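From: Farzana Dogar
To: skesuva-demos list
Subject: Re: [skesuva-demos] how many floor pickups do we still need?
Time: 4:12 PM

On the list earlier, Atanasov wrote:

> I see the count for tabletop pickups is in good shape but floor
> pickups are way behind. What's the holdup, and is there anything the
> Skudcombe group should be doing differently? We can give you more
> hours in July if somebody tells us what to record. Also, do you want
> the near misses or should we throw those out?

Great timing on this, I was just going through the new batch with a big grin on my face!

First the numbers. We have 1,886 usable episodes in total and 624 of them are floor pickups. That's low, yes, but the floor ones have gotten so much more varied since spring that I'm a lot less worried than I was. The early set was nearly all one gray mat with the object in the middle of it, and the policy learned that mat beautifully and not much else. Now we have stone, tile, carpet, a bit of brick, and objects sitting near walls and in corners where the arm has to think about its approach.

My favorite lately is the yellow tray. It's a molded thing with raised walls and two cutouts you can see the floor through, so there are several places a person might decide to grab it, and people really do choose different ones. Some go for the rim, some go for the edge of a cutout, and one operator always heads for the narrow end with the little notch. I love that. Please don't agree on one "right" grasp among yourselves, the spread is what I'm after. The wrist view before the approach looks like this on the marbled floor:
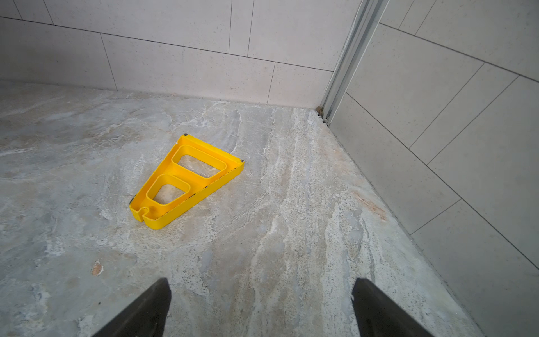
What I'd love from Skudcombe

1. More flat, wide things on patterned floors. The veins in the stone confuse the edge finder on low objects, and I want lots of that in training.

2. Start poses that vary. Turn the tray between episodes, and move it left and right of center. If you catch yourself putting it back in the same spot, give it a shove with your foot (gently).

3. Sessions of 25 episodes, then a break. We tried 43 in a row and the last dozen were visibly sloppier, mine included.

4. One object per episode for now. Clutter comes later, and I have a whole wish list for it.

Near misses

Keep them, please! If the fingers slip off and you recover and finish the pickup, that's gold, leave it in as one episode and tag it "recovered". If you give up partway, tag it "abandoned" and upload it anyway. I filter those out of the main training run, but Heltedari uses them for the success classifier and keeps asking for more. The only thing to delete is an episode where the recording itself broke, like a frozen wrist view or missing joint data.

The upload folder is the same as before. Put the floor type in the notes field, even if it's only one word, so I can balance the mix without opening every clip.

So yes to the extra July hours, as many as you can spare. I'll post the next split once the new batch has been through the checks.

Farzana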